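Wetora 3.0 moves package index to signed metadata
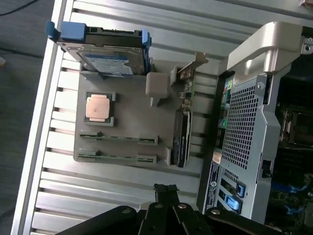 29 January 2018 — The maintainers of Wetora, the open-source package manager used on several small Linux distributions, have released version 3.0. The main change is a new repository index format in which every metadata file is signed separately. Earlier versions signed only the top-level index, and clients trusted the files listed under it on the basis of a checksum.

Under the new scheme, a client fetches a short root file, checks it against a locally stored key, and then checks each component file as it is needed. A failed check stops the transaction before any package is unpacked. The old behaviour, where the client printed a warning and carried on, can no longer be turned on from the configuration file.

The release also replaces the dependency solver. The previous one worked through candidates in the order they appeared in the index and could give different results on two machines with the same packages installed. The new solver sorts candidates by version and then by repository priority, so the outcome should be the same wherever the inputs are the same. Release manager Aníbal Agudelo wrote in the announcement that the change closes 100 open bug reports, most of them duplicates.

The main public repository, Druvalum, holds 3,428 packages and has already been converted. Both index formats will be published there until April, after which the old one will be withdrawn. Clients older than version 2.6 cannot read the new format and will report an empty repository. Users on those versions need to upgrade to 2.6 first and then to 3.0 — a direct upgrade is not supported.

Administrators who run their own mirrors should note that the index is now split into parts of up to 600 entries each. Mirrors that copy only the files named in the old manifest will miss these parts. The Kariuki sync script, which many private mirrors use, has been updated to follow the new manifest and is included in the release archive under the tools directory. It keeps the last 10 index generations by default, and the number can be changed with the keep option.

Behaviour on slow connections has changed as well. Downloads interrupted partway through now resume from the last complete block, and the timeout applies to each block instead of the whole file.

Source code and binaries for 32-bit and 64-bit x86 are available from the project's download page. ARM builds are still being tested. The next minor release, code-named Clidcombe, is planned to add support for delta packages. No date has been set for it.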